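Chapter 6
What Surveys Can and Cannot Tell Us

Most of us meet surveys long before we study them. A leaflet says that people who switched to a new washing powder were pleased with it. A council says that residents support a new one-way street. The figures come with a pie chart and look settled. This chapter asks you to be harder to please.

Take the case of Rodgate, a market town with a struggling bus service. The operator, Skedine, wanted to cut the evening route and put out a questionnaire one December. In the report that followed, 60 per cent of passengers were said to be "content with a reduced timetable". Local papers printed the figure as it stood. It was some weeks before a reader wrote in to ask where the forms had been handed out, and the reply was that they had been left on morning buses. 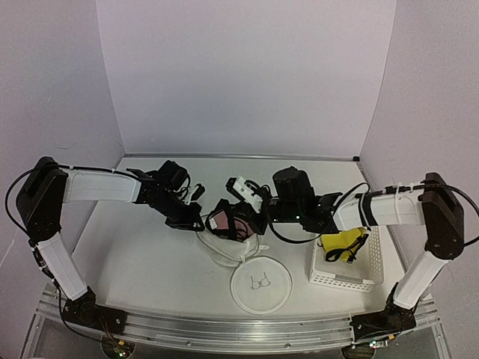

Somebody who only travels at eight in the morning has little to lose when the last bus home disappears. The people with most to lose were at work, or in bed after a night shift, when the forms went round. Skedine may have meant no harm by this. I am inclined to think it was simply the easiest way to do it, and a great deal of bad evidence is made by people doing the easiest thing.

6.1 Who was asked?

The group we want to know about is called the population. The part of it we manage to question is the sample. Students often believe that a large sample must be a good one, and textbooks (older editions of this one included) have encouraged them. Suppose Skedine had collected 1226 forms and not one of them from an evening passenger. Adding another 1000 from the same morning buses would have made the report thicker. It would have told us no more about the evenings.

A related trouble is non-response. Even where forms reach the right people, many go in the bin. Those who fill them in tend to be cross, or keen, or have time on their hands. Reports seldom say how many forms were sent out, and when that number is missing you should wonder why.

6.2 What were they asked?

The Rodgate form did not ask "Do you want the evening bus to stop?" It asked whether passengers would be content with a reduced timetable "if this helped to keep fares low". Few of us would tick No to low fares. Nothing in the report showed that fares would stay low, and the condition had vanished by the time the figure reached the papers.
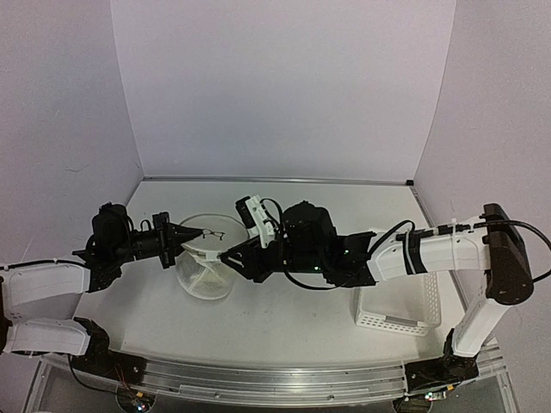 Wording can lean the other way too. A campaign group in the nearby village of Narner ran its own survey, asking whether "vulnerable people should be left stranded after dark". It got the answer it was after. The group's figures deserve the same doubts as the operator's, even if you happen to like buses, as I do.

Before reading on, find a survey result in a newspaper or on a packet. Write down who was asked, how they were chosen and the exact words of the question. If you cannot find all three, note which are missing and keep your notes for the exercise at the end of section 6.4.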